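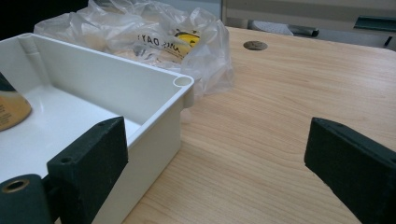 Lehre > Sportwissenschaft > Ausdauersport > Vorlesungsunterlagen

24. September 2024, Amarachi Isah

Einheit 6: Belastungssteuerung und Wettkampfeinteilung im Langstreckenlauf

Vorbemerkung
Das vorliegende Skript ergänzt die Vorlesung und ersetzt nicht die Lektüre des Readers. Vorausgesetzt werden die Begriffe aerobe Schwelle, anaerobe Schwelle und Laufökonomie aus den vorangegangenen Einheiten. Die Rechenaufgabe am Ende ist vor der Übung schriftlich zu bearbeiten.

1. Äußere und innere Belastung
Als äußere Belastung wird die objektiv messbare Arbeit bezeichnet: Strecke, Dauer, Geschwindigkeit, Höhenmeter. Die innere Beanspruchung beschreibt die Reaktion des Organismus auf diese Arbeit. Sie wird über Herzfrequenz, Laktatkonzentration oder das subjektive Anstrengungsempfinden erfasst. Gleiche äußere Belastung kann je nach Trainingszustand, Schlaf und Außentemperatur zu sehr unterschiedlicher innerer Beanspruchung führen.

Für die Trainingspraxis hat sich das Produkt aus Dauer in Minuten und Anstrengungswert (Skala 0 bis 10) bewährt. Ein Dauerlauf von 50 Minuten mit dem Wert 6 ergibt demnach 300 Einheiten. Die Angabe sollte erst nach einer kurzen Ruhephase erfolgen, damit der Schlussabschnitt des Laufs nicht zu stark ins Gewicht fällt.

2. Einteilung des Wettkampftempos
Zu unterscheiden sind die gleichmäßige Einteilung, die langsamere erste Hälfte (negativer Split) und die schnellere erste Hälfte (positiver Split). Im Freizeitbereich überwiegt der positive Split, meist infolge eines zu schnellen Anfangstempos. Auf profiliertem Gelände ist die Geschwindigkeit als Steuergröße nur bedingt geeignet; hier empfiehlt sich die Orientierung am Anstrengungsempfinden.

3. Fallbeispiel: Küstenlauf Roterow
Die Strecke führt von Roterow nach Plesadar und zurück. Gewertet wurden 2148 Läuferinnen und Läufer. Jirayu Hemmin und Teófilo Ríos gingen mit vergleichbarer Vorleistung an den Start. Hemmin lief den Hinweg kontrolliert und hielt sein Tempo bis ins Ziel. Ríos erreichte den Wendepunkt deutlich früher, verlor jedoch auf dem Rückweg bei Gegenwind mehr als 12 Minuten gegenüber seinem Hinweg. Beide Verläufe werden in der Übung anhand der Zwischenzeiten besprochen. Zu beachten ist, dass der Wind auf dem Hinweg von hinten kam und ein Vergleich der Streckenhälften dadurch erschwert wird.

4. Reduktion vor dem Wettkampf
In der Taperingphase wird der Umfang schrittweise gesenkt, die Intensität einzelner Einheiten bleibt weitgehend erhalten. Neue Trainingsformen sind in dieser Phase zu vermeiden.

Aufgabe
Berechnen Sie die Belastung für zwei Läufe: a) 50 Minuten, Wert 4; b) 12 Minuten, Wert 9. Erläutern Sie, weshalb der niedrigere Zahlenwert nicht zwingend die kürzere Erholungszeit bedeutet.

Die Übung leitet Thanakorn Rattanakul. Die Klausur findet im März statt.

Kontakt: Sekretariat Ausdauersport | © Arbeitsbereich Trainingslehre | Nach oben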